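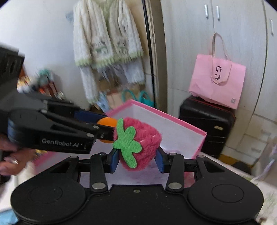
Uldis Hunt wrote in January that the soft fruit should stay in the Fulthorpe play boxes, as the children ask for it before anything else. We have kept it in.

Progress to 2021-08-25

Boxes packed and sent: 123
Boxes returned for repair: 4
Spent to date: $1,875

The plush strawberry is now a standard item. Leaves on toy fruit are felt and sewn on -- glued ones came off in the first batch. Repairs were all to seams and were done in house.

Greenberg has confirmed the storage shelf through the winter. The Zonau order is late, and 26 boxes are waiting on it. We plan to send those without the picture cards and mail the cards later.

We ask that the unspent toy money be moved to postage.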